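Re: [Kostness-gardens] Water hours and the spring plot fees

Danjuma Ekpo wrote on October 1, 2021:
> Does anyone know if the water at the MacLeish Road side
> stays on through the winter? Also, is the fee still 20
> dollars, and can I keep plot 27?

Danjuma,

The MacLeish Road taps get shut off at the first hard frost and come back on in March. The spigot by the Civari lot is on a separate line and stays on longer, but the pressure is poor.

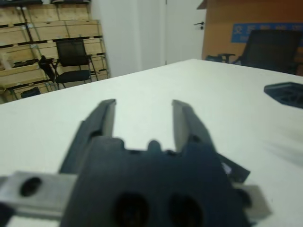
The fee is still 20 dollars for a full plot. You can keep 27 if you pay before the taps come back on. After that it goes to the waiting list.

If you plan to grow garlic, get it in the ground soon and cover it with straw. Leaves work too if you shred them first. Whole ones mat down and the shoots have trouble getting through. 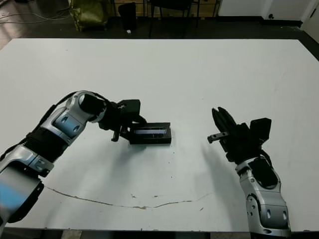 Please pull your tomato stakes and drain your hoses before you quit for the year. Anything diseased goes in the trash, not in the compost bins. The bin nearest the gate is full, so use the other one.

Ruth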